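Two-armed bench robot at work, what happens to our jobs?
Jotley community boards > Work and workplace > Automation

nevska_fan
posted 1/14/26
Quick one, on my break. Small repair and kitting place, we sort and lay out bits for repair packs, nine of us on the benches. Management have put in a two arm robot from Brilow and called it Nina. They say no jobs going. Fine. But 3 of us have been moved off the bench onto "support", meaning you set the table out for it, then put it right when it makes a mess. Same pay. Feels like a different job though. Anyone been through this??

Tinplate
Yes. Same story at ours, packing side. Support turned into the whole job by the second month. Get the new duties in writing, that's my advice. Did they give you a job description?

nevska_fan
No, just a chat with Smaranda Cozma (our line manager, she's alright tbh). Said it'd be looked at in February.

greyhen
What does it even do? People say "robot" and I picture a car plant.

nevska_fan
Practice stuff so far, everyday things on a table. Pens, scissors, a plate. Two from the bench:

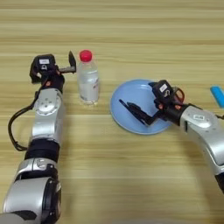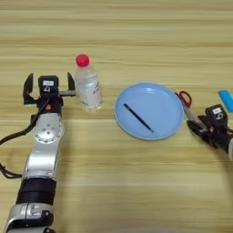

More on what it does and what we do

greyhen
Ah right, so scissors in one hand and nothing in the other. My four year old is at that stage.

nevska_fan
Ha. It's slow, yes. Last week's sheet had 208 goes logged and 181 marked good. The other ones somebody has to sort out, and that somebody is me.

Jairo Henao
Going to disagree with the mood a bit. I did bench work for years and my wrists are wrecked. If a machine takes the same-movement-all-day part I'd have bitten their hand off. Support is walking about, looking, deciding. More varied. You might like it once the kit settles down.

Tinplate
Varied until they work out one person can mind two tables.

Jairo Henao
Could happen. Could also happen that orders go up and they need you all. You dont know and neither do I.

Tinplate
I do know what happened at mine – went from six on a shift to four. No sackings, just didn't replace leavers. So "no jobs going" was true on paper.

nevska_fan
That's my worry really. One of ours retires soon and not a word about a new starter.

mo_from_nights
Night shift view. What changed for us was the talking. Used to be two to a bench, you'd chat. Now it's one person and the arms and you get to 4am having said nothing to anyone. We asked for the tables to be put back to back so the minders face each other. They did it, to be fair. Cost nothing.

greyhen
That's a good shout. Wouldn't have thought of it.

nevska_fan
Hadn't thought of that either, ours are all along one wall. Will ask.

Jairo Henao
Also ask who gets the training. At ours it went to whoever was stood nearest on day one and they ended up on the better grade. The rest were left wiht the fetching.

Tinplate
Agree with Jairo on that, first time for everything. Training, grade, and what happens to the target. What's your target now?

nevska_fan
Was 660 pieces a shift by hand for the bench. With Nina on one table they've kept it the same for everyone left. So fewer hands, same number.

Tinplate
There you go then. Start with that one.

Jairo Henao
Yeah ok, that isn't right. Take it to Smaranda before February, in an email so there's a copy.

nevska_fan
Will do. Breaks over, back later with what she says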